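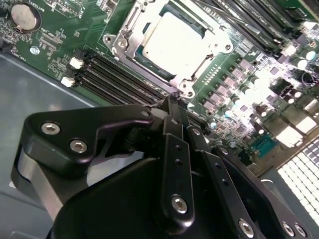

Tostthorpe, April 18, 2026

Print this page | E-mail this page

Notes for my Saturday talk at the Backlund repair evening (I know, it's at lunchtime, the name stuck). I've got 18 minutes, so if I start on about power supplies, somebody wave.

Start with hello, thanks for coming, and then straight to the board.

First bit - the battery. Ask the room to find it. It's the round silver one in the corner, and the board even tells you, it says BATTERY1 right next to it in little white letters. I love this battery! Half the "dead" servers people bring me are fine, they've just forgotten what day it is and how they're supposed to boot. Tell the Dundolthorpe story here: up to 9 hours of my life, two new cables, one swapped power supply, and it was a flat coin cell. Write down the BIOS settings BEFORE you pull it. Say that twice.

Second bit - the socket. Point at the silver bracket with the lever along one edge. The shiny square inside is the lid of the processor, and that's the part the heat sink presses on. Do not slide the heat sink off sideways with your elbow out like you're opening a jar. Warm the machine up for a few minutes, shut it down, unplug it, then twist a little and lift. Old paste comes off with alcohol and a lint-free cloth. If you open the lever, keep your thumb on it all the way up, they can spring. And please don't touch the pins!

Third bit - memory. This is where I usually lose track of time. Look at the two banks, one each side of the processor. The near one has no modules in it and the far one has long dark ones seated. Ask: would you fill the empty bank? Let them argue for a minute. My answer is get the manual first, every maker has its own order for filling slots, and a server can be really fussy about it. Push the latches open (the white ones are easy to spot), line up the notch, press both ends till they click.

Pass around the loose module from the Warnanura box. Wrist straps on, even for passing around.

If there's time, screws. Muffin tin. One cup per layer, that's my whole system and I've used it for eight years.

Questions. Someone will ask if an old server is worth running at home. Say it depends on your electric bill and how well you sleep next to fans. Then coffee, and benches open at two.

Print this page | E-mail this page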